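Why Does Plastic Come in So Many Shapes?

Ellow Science Pages – Materials, Part 4

Pick up a bottle cap and look inside. There is a thin ridge winding around the wall, a flat top, and often a tiny bump in the middle of the outside. Nobody carved that cap. It was made in a mold, in one step, in a few seconds.

What plastic is

Plastic is made of very long molecules called polymers. A polymer is a chain of small parts joined end to end, thousands of times over. In a solid piece of plastic the chains are tangled together like cooked noodles left in a bowl.

Many plastics get soft when they are heated. The chains start to slide past one another, and the plastic flows like thick honey. When it cools, the chains stop sliding and the plastic is hard again. Plastics that can do this are called thermoplastics. A second group, the thermosets, can be shaped only once. Their chains are locked together by cross-links, and heating them again will burn them before they melt.

How a mold works

A mold is a block of metal with a hollow space inside. The space has the shape of the part. Most molds are made in two halves that close tightly.

The plastic arrives at the factory as pellets, each the size of a grain of rice. A turning screw pushes the pellets through a heated tube, where they melt. The screw then moves forward and forces the melted plastic into the mold. This is called injection molding. Cold water runs through channels in the metal and carries the heat away. The mold opens, and short pins push the part out.

At the Domden works in Fluldale, one mold for jar lids has 12 hollow spaces, so each time it closes it makes 12 lids. A full cycle takes 8 seconds.

Why parts have hollows

A thick lump of plastic is a problem. The outside cools first and goes hard while the inside is still soft. As the inside cools it shrinks, and it pulls the surface down with it. The dent this leaves is called a sink mark.

Designers avoid thick lumps. They make the walls thin and leave empty spaces between them. Thin walls bend easily, so narrow strips called ribs are added where the part must be stiff. Turn over a plastic chair or a toy brick and you will probably find hollows or ribs on the underside. The part uses less plastic and cools faster.
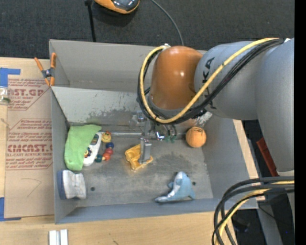
A yellow molded plastic part with hollow recesses, in a gray bin.

Walls also lean a little. If they were perfectly straight, the part would scrape against the mold on its way out. The lean is called draft, and it is often only one or two degrees – too small to notice unless you look for it.

Marks to look for

The line where the two halves of the mold met is the parting line. The small rough spot where the plastic flowed in is the gate. Round marks on the inside of a part were left by the pins.

Try it: choose a plastic object at home, such as a spoon or a cap, and find its parting line. Run a fingernail across it. Then look for the gate. On a cap it is usually in the center of the top.

Words to know

Draft: the slight lean of a wall in a molded part.
Gate: the place where melted plastic enters the mold.
Polymer: a very long molecule made of repeated parts.
Rib: a thin strip that makes a wall stiffer.
Thermoplastic: a plastic that softens each time it is heated.

Next: Part 5, Glass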